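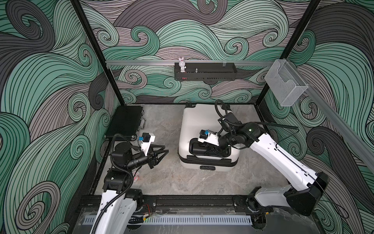

Last updated: 5 April 2024

I slept badly and got in early, which used to be a sad combination but these days means I get the cell to myself for a while with the big mug and the radio turned low. I had promised myself I would finally sit down with the planner and work out why the two-arm suitcase task keeps choosing such strange approaches, and for once I kept the promise before lunch.

Caririx is our planner, or I should say it is mine, since I am the one who wrote most of it last August in a kind of happy fever and the one who has been paying for that ever since. It treats each arm as if the other were a piece of furniture. That's fine when one of them is parked. When both have business with the same case it gets timid, and you end up with an elbow swinging way up high and over to reach something a hand's width from where it already was. I've watched it do this so many times that I had stopped seeing it as a fault and started thinking of it as manners.

So I pulled the log from the last long batch, all 3,287 plan requests of it, and sorted by path length (such a simple thing to do, and I can't believe I put it off this long). The ugly ones bunched up right away. 606 of them had the same trouble: the left arm's swept volume was being padded twice, once in Caririx and again in the Trokonside collision layer underneath, so the right arm believed its neighbor was as fat as a barrel. I laughed out loud, alone, at my desk.
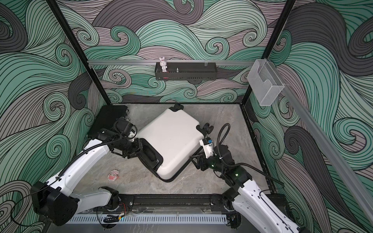 The fix itself was a small one, a flag passed down so that only the lower layer does the padding, and then a good hour of fussing to convince myself I hadn't made anything unsafe. I ran the old requests again offline before I let the arms have it. The paths came back shorter and so much calmer to look at. I do love that moment, when the little colored line on the screen stops looking like a dropped shoelace and starts looking like something a person might do with their own arm.

Perception was the other half of the day, and there I have less to brag about. Baloch, the pose estimator, wants every piece of luggage to be a nice clean box. Wheels upset it. It sees a caster poking out and decides the box must be bigger, and then the whole pose slides over toward the wheel, and the grasp slides along with it. I've been feeding it more wrist views, close ones, in the hope that it learns a wheel is a wheel.

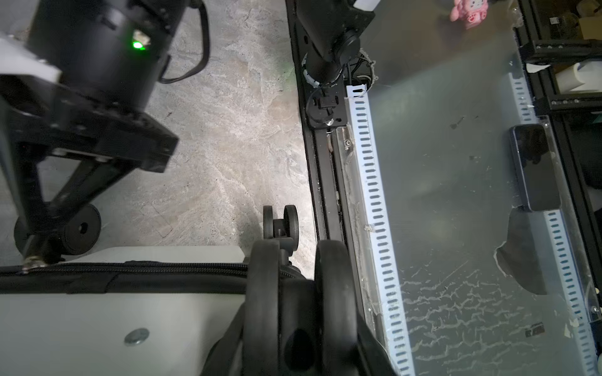 Reading time: 3 min

I made a start on a separate mask for casters and handles, so that they get cut away before the box is fitted. I set the threshold at 17 and then at 16, and I couldn't tell you with a straight face that one is better than the other. I left it at 16 and wrote a note to myself in the config, which I will surely find in a few months and be puzzled by.

The black case is a different kind of headache. All that ribbing and chrome! The shell is easy enough to find, but shiny hardware gives the depth map fits, and I want the handle pose from Zesari to agree with the one from Baloch before I let anything close its fingers. I added a check that compares the two and simply refuses to plan if they disagree by too much. It feels a little cowardly, but I would take a stubborn robot over a bold one any afternoon of the week.

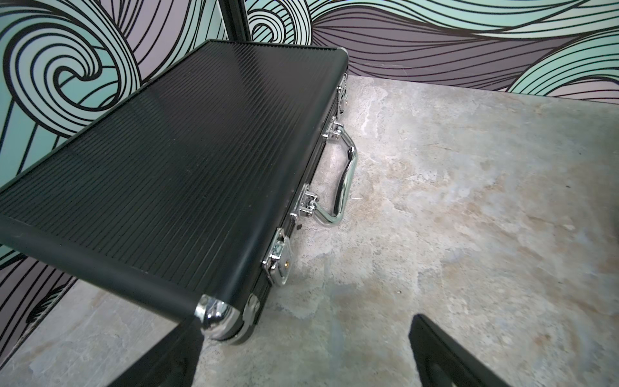 Black case from the wrist camera, with the handle and latches on the right-hand side.

Came home tired in the good way. Soup, toast, a long phone call I enjoyed. Tomorrow I want to write a proper test for the padding business while it is fresh in my head, and also rename that flag, because what I called it this morning was not fit for company.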